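Section 4. Running the block demo on open days

Read section 3 first (power up, homing). This bit is only for demos with visitors in the room. Same cell, same bin, more people leaning in.

Before doors open

1. Table clamped, bin clamped. Check the spring clamps on the rim by hand, give each one a tug. If it moves, re-seat it.

2. Blocks in the bin, green and red mixed. Don't line them up. Visitors like a mess and the pick routine copes fine.

3. Pendant within reach of the operator. Not on the visitor side, ever.

4. Cables on the arm — look at the big loop round the wrist. Should hang free with the arm at its lowest pick. If it rubs on the bin wall, stop and re-dress it (section 2).

5. Load the program OPENDAY. Speed to 20 per cent. Leave it there all day, even when it's quiet.

CAUTION: normal running speed is for the closed cell only. Never with visitors in.

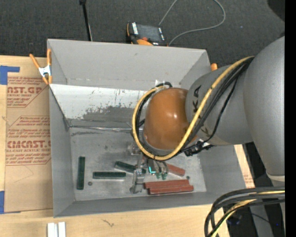
Joltthorpe, October 13, 2025

Notes added after the Skuvolwood visit, so the next crew has them. Arm low over the bin with the gripper down among the blocks is the position people want to see and photograph. Hold it there on the pendant between runs, then carry on.

Starting a demo run

6. Say out loud that the arm is going to move. Wait for people to step back behind the line.

7. Press start. Keep a hand by the red button the whole time, no chatting with your back turned.

8. Let it do 5 picks, then pause for questions. Longer than that and the back row wanders off.

9. If a pick misses, let it retry once. Second miss, pause and move the block by hand — arm stopped, pendant in your other hand.

NOTE: blocks flat against the sloped side are the usual culprit. Push them towards the middle of the floor.

NOTE: groups of 9 at most round the table. The Pärn group came in all at once and half of them saw nothing.

CAUTION: acrylic sheet kept beside the bin must be flat and taped down. Leave the brown paper on. A loose corner can catch a sleeve or the arm cabels.

Between groups

10. Arm to park. Blocks back in the bin if any went over the side.

11. Wipe the gripper fingers, dry cloth only. No spray.

12. Check the pick counter. Over 1,000 since the last service, log it on the Zostard sheet and tell whoever is on next.

Shutting down

13. Park, stop program, motors off, then mains. In that order please, skipping motors off means a full re-home in teh morning.

14. Pendant back on its hook. Clamps stay on.

Faults on the day: see section 6.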